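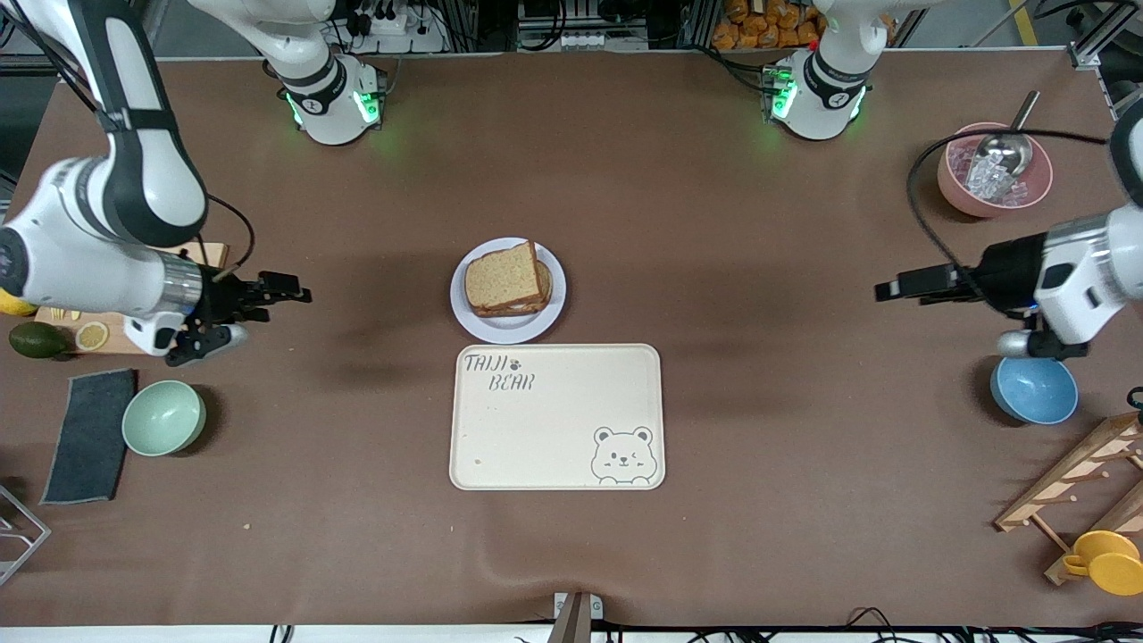
Costume History, unit 4: The Apron, Work Wear to Folk Dress
Handout, 2022-09-11. Read before the Gremilwood visit.

Where we left off: everyday clothes turning into "costume" once people stop wearing them every day. Apron is the clearest case. Keep the shawl notes handy, same pattern.

1. Work apron
Plain linen or hemp, later cotton. Cheap cloth, gets washed hard, gets thrown out. So very few old ones survive. What we have in collections is mostly Sunday aprons, and that skews everything. Remember this when you write your essays.

Two basic cuts:
Waist apron - straight piece gathered into a band, ties at back or wrapped to front.
Bib apron - top part pinned or held with straps. The pinned ones came first. Straps and neck loops are later.

2. Sunday apron
Same shape, better cloth. Silk, fine wool, white cotton with lace or whitework along the hem. Not much use for keeping anything clean. Worn to church, weddings, feast days. In many regions color told you something: dark for mourning, white for brides, stripes for married women. BUT this changes from valley to valley, don't write "in Europe a striped apron meant X". I take points off for that.

Bow side: you will read that left bow = single, right bow = married. Nice story, tourist guides love it. Evidence for it being old is thin. Treat as modern custom unless you have a source.

3. Pleats
Fine pleating done wet, threads drawn through, tied tight, left to dry under weight. Slow. The Gremilwood apron has 19 pleats on each side of a flat center panel. Look at how the panel is kept plain for the embroidery, we will sketch it.

Width of cloth matters. Narrow looms = seam down the middle, often hidden under a strip of lace or ribbon. If you see a seam like that, check if its really decoration or just covering the join. Usually both.

4. Stage and festival
Dance groups shorten the apron and brighten the colors, add ribbon. Machine lace replaces handmade. Starch goes up. After a few decades the stage version is what everbody thinks of as the old one, and village groups copy it back. Compare the Utent and Okik plates in the reader, p. 16 on. Same district, both called "traditional", hems nowhere near each other.

Terms to know: gathering, drawn thread, whitework, waistband, bib, selvage, drawn pleats.

For next time
Read Cavalcanti catalog, intro and the apron section. Skip the prices.
Bring pencil and a tape measure. No pens in the study room.
One page, around 796 words: pick one apron from the reader, say what was practical first and what is display. Sources at the end.
Visit group is max 15, sign the sheet on the door. Second group goes later in September if we need one.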